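Table-top fryer for a snack stand: which parts do I leave plugged in, and how do I lay out the table?

Asked by Renata Lucero

Hello all. I help my cousin with a small snack counter inside a sports hall, open on Sunday only. We bought a used double fryer with two steel wells. It is a table-top model with a yellow panel in front: one rocker switch, a green light, a red light and the big red emergency button with a blue ring. The seller gave me no manual. The cable is short, and I do not want it to lie across the place where we work.

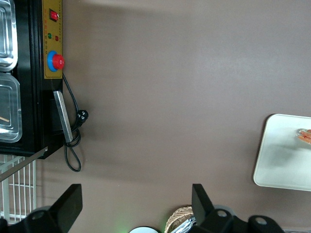
My first question is about the emergency button. When I push it, it stays down and the green light goes off. Must I pull it or turn it? I did not want to use force. My second question is about the order of things on the table. We have the fryer, a white tray for what is ready to serve, the bottles with drinks and sauce, a wire rack, and one bread basket. Two people work there and we always cross hands. My cousin wants everything near the edges and the middle free, so there is a place to put the tray down.
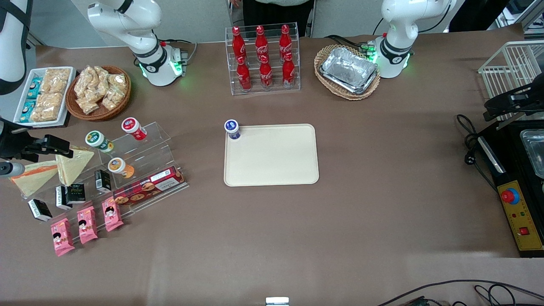

I am not sure this is the best way, because then the customer has to reach over for the bottles. The table is big enough, but it cannot be moved from the wall. If somebody has run a stand like this for some years, please tell me how you divided the table.

2 answers

Answer by Hipólito Sepúlveda

For the button: turn it in the direction of the small arrows, normally clockwise, and it jumps up alone. Some old ones you pull. If it does not move with two fingers, unplug the machine and let an electrician look. After it comes up, put the rocker switch to off before you plug in again.

For the table I would keep the fryer at one end and never change it. The rack goes next to it, then the tray, then the bottles at the far end. So the food travels in one direction only – you will see that the hands stop crossing. Keep the cable behind the machine, and do not use a cheap extension. I had one from Pultar and the plug became brown after 2 evenings.

Also leave a free space of 15 inches beside the fryer on the working side. We had paper napkins there once. It was not a good November.

Answer by Nuwan Haque

I agree about the button, but not about the bottles. Put them high, on a step stand, at the back. People can see what you have and they ask for it, and you hand it over. If they take bottles themselves you will spend the evening wiping the table.

Wrapped things can go in the basket, that is fine. Only do not put it next to the fryer.

Do not heat the oil over what the maker says. I go to 300 F for the first round of potatoes and higher for the second, but your model can be different. Look for a plate with the model name under the machine or on the back.

Comment by Renata Lucero

Thank you both. It was a turn, clockwise. I will try the one direction layout this Sunday, and my cousin will get his step stand at the back.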